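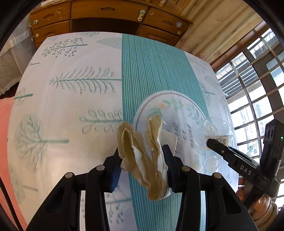 Govton Community Choir – Membership Desk

Hi, I'm Idalina, and I answer the choir's email. Most of what lands in my inbox is some version of the questions below, so I finally typed them all up. If yours isn't covered, write to me and I'll get back to you, usually the same evening unless there's a concert on.

Do I have to audition?

Nope! You come along, you stand near people who sound a bit like you, and you sing. Aurora Bettencourt, our director, may ask you to hum a few notes at the break so she can work out where to put you. I was sure I was an alto for years and she moved me to soprano in my second week, which I'm still a little sore about.

I can't read music. Is that a problem?

Not for us. Probably half the tenors can't either. We hand out the printed parts, and Keith Cosgrove records each line slowly on the piano so you can practice in the car or while you're doing the dishes. After a season or so the dots start to make sense on their own.

When and where do you rehearse?

Tuesdays at 7 in the upstairs hall on Azevedo Street, and we finish by 9. Use the side door – the front one gets locked once the office closes. There's an elevator, but it's slow, so give yourself a minute or two.

What does it cost?

It's $15 a month, and your first 2 rehearsals are free. If money's tight, tell me quietly and we'll sort something out. The fee pays for the hall and the sheet music and that's pretty much it.
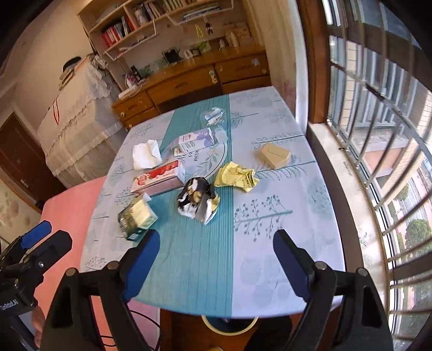

How many rehearsals can I miss before a concert?

We ask that you miss no more than two in the last six weeks. Before that we're pretty relaxed, people have kids and night shifts and colds. Just send me a quick note so Aurora knows who's coming, especially if you're a bass, because when two basses are out you can really hear it!

What do you sing?

A big mix. Last season we did some folk songs, a couple of spirituals, one very long Latin piece that we all complained about and then loved, and a pop medley that Volodymyr Nazarenko arranged for us. Suggestions are welcome, but Aurora has the last word.

What do I wear for concerts?

All black, long sleeves if you can, and shoes that don't squeak. We lend out the colored scarves and collect them again on the night. Please do give them back – I'm still missing a few from July.

Can I bring my teenager?

Sure, from 15 and up. Younger singers should get in touch with Radka Papadopoulos, who runs the kids' group on Saturday mornings.

Page last updated Sep 14, 2021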